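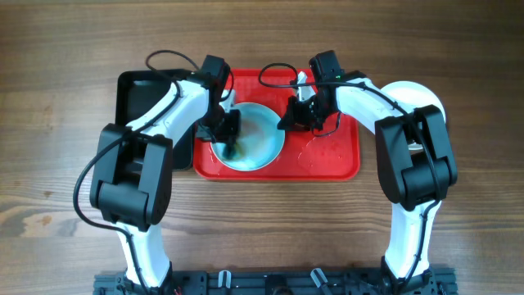
Hi all,

Mwanaisha Koech wrote on 4th September:
> Has anyone made beetroot relish in the big Pinberg pot? My last batch
> caught on the bottom and tasted like a campfire. Also, how long do
> you leave it before opening?

Oh, I feel your pain, I've scorched more relish than I've eaten! I do mine in the Pinberg every summer and the trick (for me anyway) is to keep the flame right down once the sugar's in, and stir it every time you walk past. I grate the beets raw, 346 grams of sugar to the kilo, and plenty of malt vinegar.
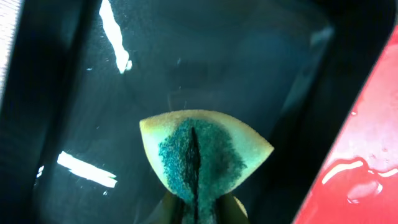 Scorched pots are fixable, so don't chuck yours out. Cover the burnt bit with bicarb and water, simmer for 30 minutes, then leave it overnight. After that an ordinary yellow sponge with the dark green scourer layer will do it, and folding it over like the one up there gives you a firmer edge for getting into the corners. I wouldn't go near steel wool, my old Trusis saucepan never forgave me.

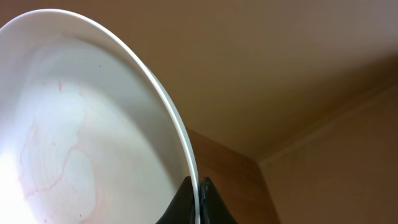
Posted by: Mwanaisha Koech
Re: Beetroot relish, burnt pot

Thanks heaps for that! Bicarb is on tonight. I've got another couple of kilos of beets coming out of the back bed, so I'll have a second go on the weekend with the flame down. Do you put cloves in? Mum always did and I could never stand them, but I've got a jar of mustard seed that wants using up. And if I bottle it now, would it be right for December? I'd love to have some on the table with the Christmas ham.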